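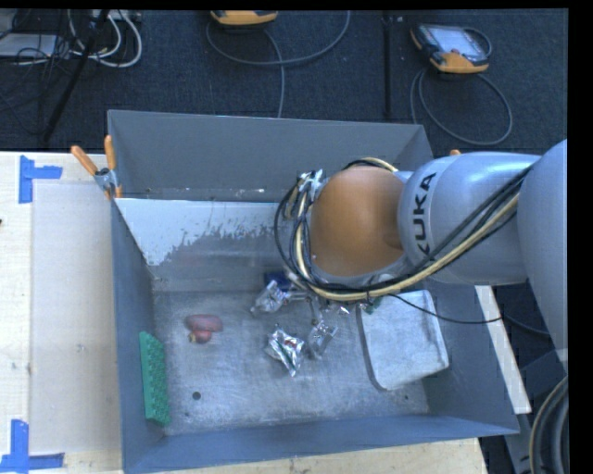
4. Setting Up Your Zestville Countertop Dehydrator

1. Put the dehydrator on a flat surface near an outlet. The cord is short. We know.

2. Slide in the trays, mesh side up. Upside down, they fit just as well and drop blueberries on the fan.

3. Run it empty for 19 minutes. A faint smell of warm toaster is normal.

4. Load the fruit in one layer and press Start.

Note: Apple slices take most of an afternoon. Opening the door to check makes it a whole one.

Caution: The unit draws 900 watts. Do not share its outlet with a kettle, however patient the kettle.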